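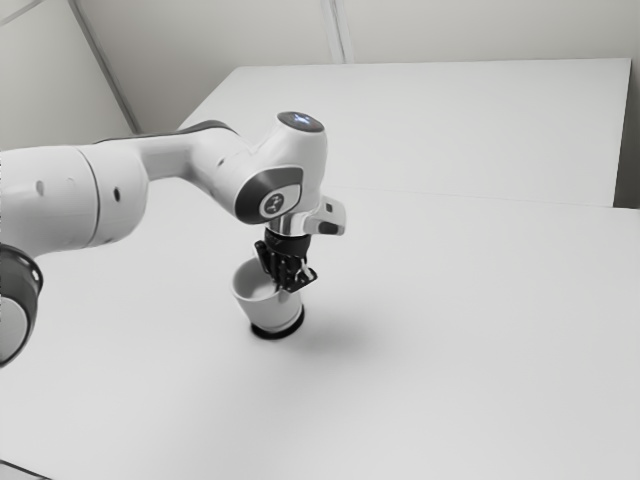

Jade Pearce opina que la simulación es una forma elegante de no tocar el robot, y que en el taller ya llevamos 56 tazas agarradas sin haber levantado todavía una de verdad. Lo dijo con la llave Allen en la mano, así que tomé nota y seguí con lo mío.

## Agarrar una taza por el borde

Partimos de que ya tienes el brazo cargado en Warkine y la mesa puesta a su altura real. Si la mesa la mediste a ojo, vuelve con un metro. Te espero.

1. **Coloca la taza.** Blanca, de pie y sola sobre la mesa. Los obstáculos vendrán luego, y vendrán solos.
2. **Fija el punto de aproximación.** Pon la pinza a 300 mm sobre el borde, con los dedos hacia abajo. Guarda la pose como `aprox`.
3. **Desplaza el objetivo.** El centro de la taza es aire, y el aire se agarra mal. Lleva el objetivo a la pared, de modo que un dedo baje por dentro y el otro quede fuera.
4. **Baja despacio.** Los últimos 15 mm van en línea recta, en modo cartesiano. Con interpolación articular la muñeca hace una reverencia muy bonita y tumba la taza.
5. **Cierra con poca fuerza.** Yo uso un 7 % del máximo. Roland Sedgwick empezó con el doble y ahora bebe el café en un vaso de plástico.
6. **Sube y repite** con la taza girada y un poco movida.

### Si algo falla

- **La taza tiembla al cerrar:** reduce el paso de simulación antes de tocar la fricción.
- **Los dedos atraviesan la pared:** te falta la malla de colisión interior. Una taza maciza por dentro también da guerra, pero al revés.
- **El planificador no encuentra ruta:** revisa los límites de la muñeca. Los de la plantilla de Garside vienen bastante optimistas.

Para pasar al brazo físico, exporta las poses y haz la primera pasada a velocidad mínima, sin taza y con la seta de emergencia a mano. Jade se ha ofrecido a pulsarla.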